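Open day walk-round – checklist and comments
Rernness workshop and demonstration flat
Apr 29, 2018
Completed by: Ida Ostermann, with Euan Menzies for the electrical items

Comments are longer than the boxes allow, as usual, so I have typed them up underneath each item. Please do read them before your shift and don't just look at the ticks!

1. Entrance and signing-in table
OK
The mat has been taped down at both ends and no longer curls up. Visitor badges are in the shoebox, sorted by group. We are expecting more than 200 people over the whole day, and I would ask whoever is on the door to let them through in groups of 13 at most, even when the queue looks cross with you. A cheerful word and the leaflet usually do the trick.

2. Corridor and fire exit
OK after correction
Two crates from the Laria delivery were standing in front of the exit when I came in. Euan and I moved them to the store. Please, please don't put them back.

3. Large arm, main hall
OK
Barrier chain is up on all sides and the floor tape is fresh. Stop button pressed and tested from the operator's chair and again from the visitors' side. Wolfram Diekmann will run the arm and nobody else is to start it, however nicely they ask. Speed stays at the demonstration setting all day. He would also like it known that he needs a lunch break this time.

4. Cables and sockets
Action needed
One extension lead by the Bellura stand has a nick in the outer sleeve – Euan has taken it away and labelled it. A replacement is to be fetched from the store before doors open. Everything else was looked over and is fine.

5. Hand-held grippers, try-it-yourself table
OK with comments
I had a lovely half hour at this table with Jintana Suksawat, who has practised her talk so often that she can give it while untangling a charger. Each gripper was opened and closed by hand, the screws were checked for looseness and the blue pads were felt for splits. One pad on gripper 27 was lifting at a corner and has been changed. Small children may hold a gripper with a grown-up beside them, and fingers are to be kept well away from the linkages. Wipe the handles between groups, cloths are in the drawer.

6. Bedroom demonstration (folding and tidying)
OK with comments
Always the favourite, and I can see why, people do like to see a thing done that they have to do themselves at home! Shoes off the bedding, please. Only the demonstrator stands between the bed and the wardrobe, and visitors watch from the doorway side. Keep the floor by the bed clear of bags. Start with one folded blanket on the bed and talk people through the approach slowly, fingers wide open, before going on to anything bulkier. Annelore Görtz is demonstrating in the morning and I take over after lunch.

7. First aid and water
OK
Kit is complete and the plasters have been topped up. Water jugs are on the Rocha trolley, well away from the arm and from anything with a plug on it.

8. Closing down
To be done at the end of the day
Arm parked and switched off at the wall, grippers counted back into their case, batteries out. Sign this sheet and leave it on my desk, with any comments of your own on the back – I do read them all, and several of the changes above came from the notes you left me in September.

Last thing, for those helping with item 6: give the blanket a shake and fold it again between groups, corners tucked under, and have the gripper open and pointing at it when the next visitors come in.
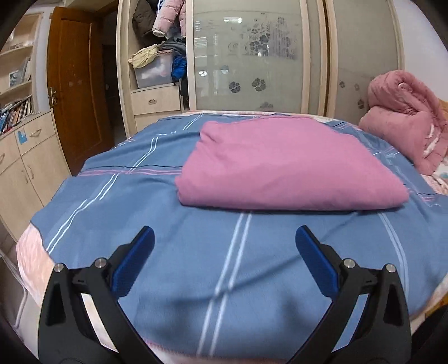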